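Filed under: Talks & Handouts / Home & Laundry

THE SHORTS PROBLEM: speaker notes, 20-minute version

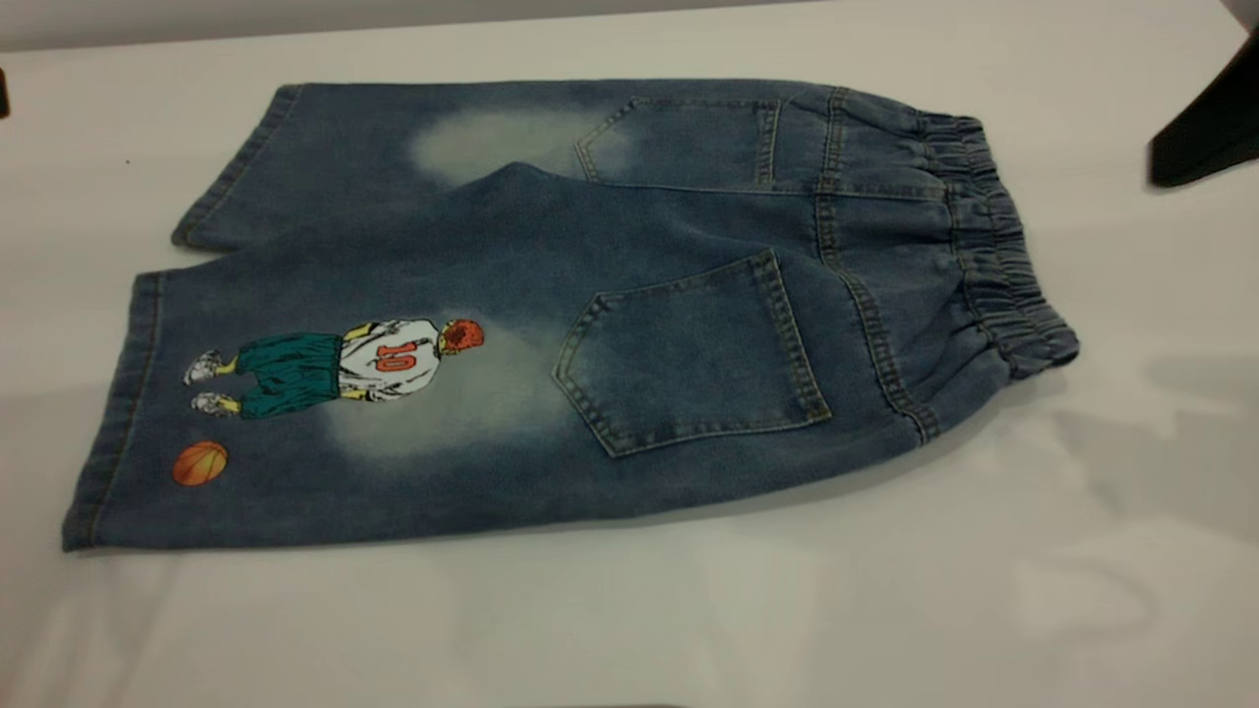 Open slowly. Let people settle. Ask who in the room folds shorts, and who puts them in a drawer and leans on it. Wait for the laugh. In Flekness I waited quite a while.

The case for shorts as the most annoying item in the basket. A T-shirt has rules. A towel is a rectangle and knows it. Shorts are nearly as wide as they are long, the waist wants to bunch, and the crotch seam sticks out like an elbow whichever way you go about it.

Denim with an elastic waistband is the advanced class. The legs are stiff and the top is springy, so half the garment holds a crease beautifully and the other half would like to be a ball again. Get the lengthwise fold right first. One leg over the other, back pockets on the outside, hems more or less together. I say "more or less" on purpose. People lose whole evenings to hem alignment. A bit of offset vanishes with the next fold.

Point at the pockets. Back pockets are your friends because they're flat and they tell you which way the thing is facing. Front pockets are where the tissues live. (Tissue story, short version. Skip if they've eaten.)

Printed shorts. Slow down here, it's the part people write to me about. If there's a picture on one leg, say a cartoon basketball player with spiky red-orange hair and a 10 on his jersey, fold so the picture ends up on top. A kid looking for the number 10 shorts will find the number 10 shorts. A kid looking for "the blue ones" will empty the drawer onto the floor and then wear yesterday's.

Somebody will ask whether folding across a print ruins it. My answer: fold above or below it if you can, and if you can't, he's a basketball player, he can bend at the knees.

Fading. Pale patches on denim are often bought that way. Do not try to even them out at home. I did this once, in Condard, with a borrowed bucket, and the less said the better – though I will say it if we're running short.

Next fold: bring the hems up toward the waistband. Stop a little shy of the elastic. Then in half again if your drawer is shallow. Stand it on its folded edge. If it falls over, put another pair next to it. This is the whole secret of the filing method and I have watched people pay for a weekend of it.

Numbers slide. The Dilora handout went to 1,274 people and 166 wrote back, mostly to say they roll. Rolling is fine. Be gracious about rolling. Do not do the voice.

Practice round: one pair each from the Goel box, on the tables, white side of the mat up. Five minutes. Walk around. Resist fixing things.

Questions. If it's fitted sheets, point at the clock.

Collect the shorts before they leave. Last time we came up two pairs short.

We use cookies to remember your preferences. Accept all / Manage settings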